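Workshop notebook, bench 3
23/01/2018

Spent the better part of the morning on the small tools again, and I want to get it down while I still remember which things we agreed on and which I only agreed on with myself. Violeta came by twice with coffee and opinions, and both were welcome.

The trouble has been the same since we moved in. Anything small that gets put down on the marble disappears. It's a lovely surface to look at, all those gray veins, and a terrible one to find a dark screw on. I lost a washer on it before the holidays and I'm fairly sure I was looking straight at it the whole time. So the rule from now on is that hand tools live in the clear organizer, on the right side of the table, and the marble stays for whatever is being worked on. Violeta would like to see a plain gray mat over the whole thing. I've grown fond of the marble and I'm holding out until March, when we can argue about it properly.

The wire holders are staying where they are, on the rails. I did wonder about moving the black basket over to the right-hand corner, but it would mean cutting all the ties and starting over, and it's within easy reach already. The white one with the slanted compartments is really meant for letters, I think – the Palomino catalog has something very like it under desk supplies – but it ought to do nicely for sandpaper and the thin instruction leaflets that otherwise end up on the floor. 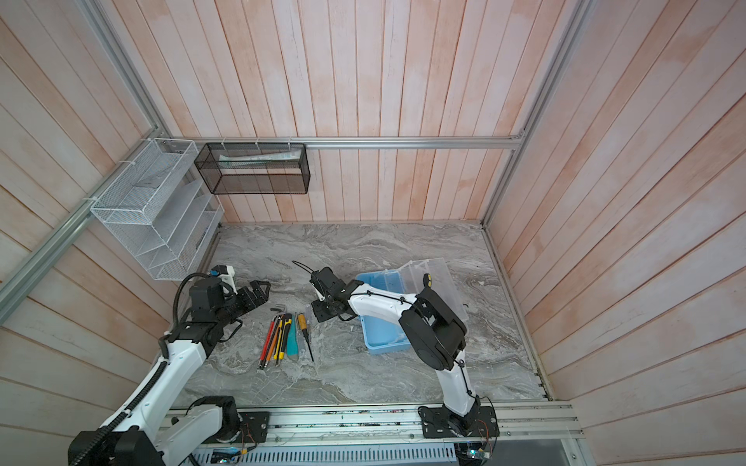
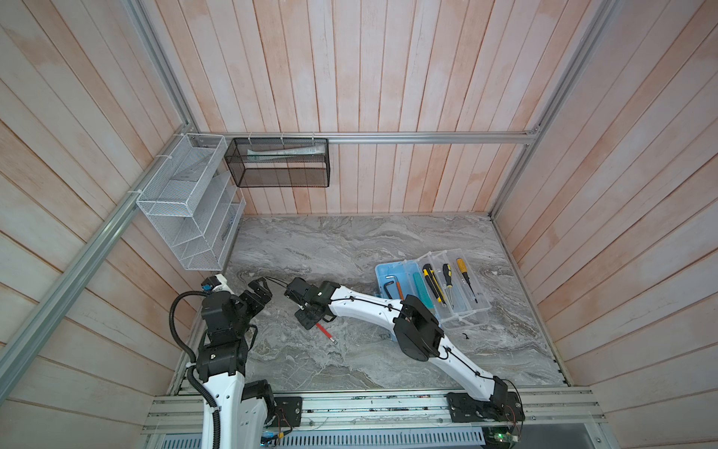 Joaquín Echeverría
Workshop lead, benches and fixtures

Yellow-and-black screwdrivers go in the clear organizer, all three in a row, handles up. I know it's tempting to lay them flat when you're in a hurry (I do it myself), but then they roll, and one of them always rolls toward me. The black hex key goes in there too. The teal brush I would happily keep somewhere else, except that every time I put it somewhere else I need it, so it can stay beside the screwdrivers and I'll stop fussing.

The long tube stays in the black basket, lying down. Please put it back there and not in a pocket – Violeta, I'm looking at you, with affection.

I tried the Posteck dividers in the spare organizer at the back of the shop and they're a little too tall, so that you have to fish around for anything short. The Flamau ones fit better but cost more, 8 for a pack, and we would only use 7 of them. I'll ask whether they sell them singly.

Still to do: sweep out the groove along the top of the front rail, where the little screws and crumbs collect. A soft brush first, then the vacuum with a stocking over the nozzle so we get the screws back. Check the table for snipped tie ends too, they get everywhere.

The boards could use a wipe as well, gently, going along the grooves. I like that patchy pink coming through the whitewash and I'd hate to scrub it off. Violeta says it reminds her of her grandmother's porch, and now I can't see it any other way.

Labels tomorrow, if the printer has tape. Otherwise masking tape and my handwriting, with apologies in advance.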